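Felt letters drooping off fabric, what do you pin with?

pimentel_porch
Hi all! I've been cutting felt letters for my niece's party banner (she turns 11 in December, how did that happen) and I'm so pleased with them, but every time I hang them on cloth the tops flop forward by suppertime. Regular sewing pins. Am I missing some trick?

Blagoje Atanasov
Welcome! Two pins per letter, one in each top corner, and run them in sideways so the heads hide in the felt. I did 14 letters that way for our church hall and they stayed up all week. Black cloth behind is lovely too, the pale colors really sing on it.
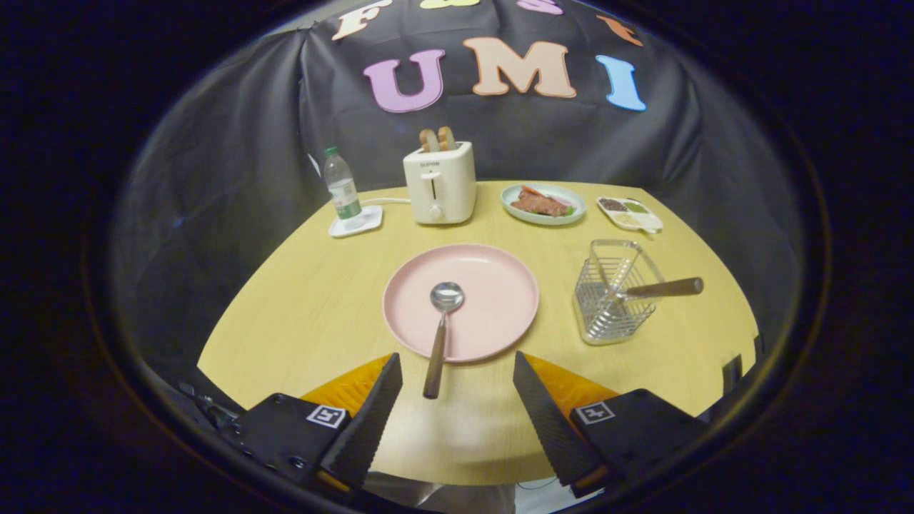 Pastel felt on black cloth, with the round yellow table in front

clatberg_sews
Love those colors, Blagoje, especially the lavender and the peach! But I have to disagree about pins, dear. They leave holes and somebody always steps on one. Little squares of the scratchy side of hook tape, stuck on the back. Felt grabs it all by itself.

Blagoje Atanasov
It grabs felt, sure, but will it grab a smooth cotton sheet? Mine slid right down. You'd need fleece or something fuzzy behind it.

clatberg_sews
Well, all right, I do use an old fleece blanket. I'll give you that one.

dement_and_daughter
I iron mine onto stiff interfacing before cutting. Takes me an extra evening but the M's and W's don't sag in the middle anymore, and then either way of hanging works fine.

pimentel_porch
Oh, interfacing! I have half a bolt in the closet from curtains I never made. Trying it tonight with the sideways pins, thank you all so much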